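4.2 What changed at the tray return

I spent most of September at the Gedine canteen, partly standing behind the two arms and partly sitting with the people who used to do the same job by hand. The clearing station handles trays as diners leave them, so the work is sorting before it is anything else: napkins and wrappers one way, leftover food another, crockery and cutlery to the rack. I'd expected the talk to be all about speed. It was mostly about who gets to decide what counts as rubbish.

Figure 6 gives a fair idea of what a tray asks of the system. There's paper on the plate, a snack packet next to it and a carrot down the side, and each wants a different answer. 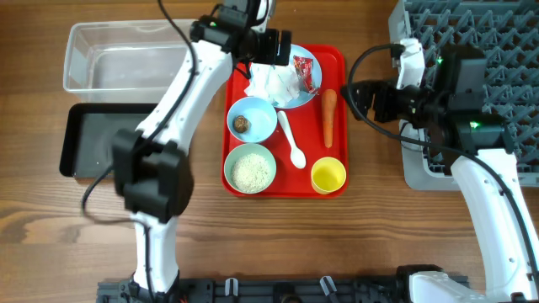

Figure 6. A tray at the clearing station, with napkins and a snack packet on the plate and a carrot at the right.

Before Semer put the arms in, a clearer would make these choices without thinking, and would often bend the rules (a whole carrot might go back to the kitchen for stock, whatever the notice on the wall said). Now the rules have to be written down. Simone Pimentel, who ran the shift through the whole changeover, told me she had never talked about leftovers so much in her life! She keeps the list of sorting rules, and it had grown to 79 entries by the time I left — some of them rather cross in tone. 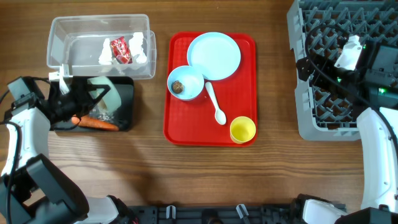
Does the station need someone beside it all the time?
One person keeps an eye on it during the lunch service and steps in when it stops, but that person also looks after the drinks counter.

That sharing of one person between two places was the change staff brought up most in our interviews. A few liked it, as they were on their feet less and had more chat with the diners. Others said they felt pulled about, and that being called over by a stopped machine is more tiring than steady scraping and stacking. I have a lot of sympathy with the second group, having tried it myself for one lunch and made a mess of both jobs.

We logged more than 4,000 trays over the study. The log records stops and restarts, but it has no column for what the clearer was doing when the call came, and I'd add one next time. Simone had been noting it in pencil on the back of the rota, and section 4.3 draws on those notes.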